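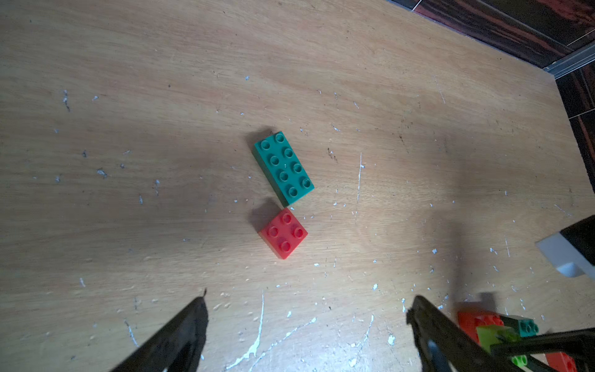 Big Bricks at the Trellau Toy Library: Your Questions Answered

By Saron Gebremichael
Updated in May
Print this page | E-mail this page

We lend out a lot of building bricks at Trellau, and the same questions come across the desk every Wednesday, so I've finally sat down with a cup of tea and written out the answers properly. If yours isn't covered, do ask when you come in. We love talking about bricks, perhaps a little too much!

What size are the bricks you lend?

They're the large-stud kind, the chunky ones that small hands can grip and pull apart without calling for a grown-up. The two shapes families ask for most are the rectangle with eight studs (two rows of four) and the little square with four. We do have some of the small-stud sets for older children, but those live on a separate shelf and go out on a separate card.

How many come in a set?

The Grosholm tub has 106 bricks and is really meant for playgroups or for houses with several cousins coming over. The Plesska bag has 55, plenty for one or two children on a rainy afternoon. If you're not sure your child will take to bricks at all, start with the bag. It's a good deal lighter on the bus, too.

My toddler only wants to put them in a line. Should I be showing her how to build a tower?

Please don't worry about this one! Lining up comes very naturally to lots of children, and there's a great deal going on in it - choosing which color comes next, judging the gap, nudging the end one until it sits straight. My own son made roads of bricks down the hallway for most of a winter and we all learned to step over them. Sit down beside her and make a short line yourself, say a blue, a red and a green, then leave it there and see what she does. She may copy it or add to it, or she may carry your blue one off to the kitchen.
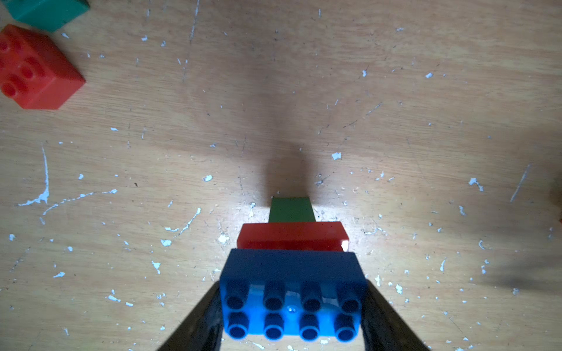
When she does get curious about going upward, begin with two bricks only. Press one down slowly so she can see the studs go in, then hand it over and let her have the fun of pulling it off again. That pulling-off stage can last for weeks and it's every bit as useful as the building.

Is it better to play on the floor or at a table?

Whichever you have. A hard, flat surface makes life much easier than carpet, where everything wobbles and small builders get cross. Fongchan Wiriya, who runs our Wednesday morning session, likes an old board laid on the floor, as it gives children a clear place to work and you can slide the whole lot under the sofa at lunchtime. A board that has seen some decorating is perfectly all right so long as the paint on it is dry and not flaking off, and there are no splinters along the edges.

How should I clean them before bringing them back?

Warm water and a small squirt of dish soap in the sink, then a rinse, then leave them stud side down on a towel overnight. Water does love to hide inside, so give each one a shake. An old toothbrush is wonderful for getting between the studs if there has been banana. Please don't use the dishwasher for our bricks. I know plenty of people do it at home, but a few of ours came back a funny shape and no longer click together.

We've lost one. Are we in trouble?

Not in the least. Look in the boots by the door, inside the couch and in any saucepan your child can reach, and if it still hasn't turned up, just tell us when you return the set. We keep a box of spares. Please don't buy a replacement yourselves, as some makes look nearly identical and won't grip ours.

How long can we keep a set?

Loans are for 24 days, and you can renew once if no other family is waiting. Ring or come in before noon on Wednesday to renew. Sotiris Fragkou looks after the waiting list and can tell you where you stand on it.

Can I donate our old bricks?

Yes, please! Loose ones are fine, any color, and we're always short of the four-stud squares. Give them a wash first if you can, and leave them in a bag at the desk with your name on it so we can thank you.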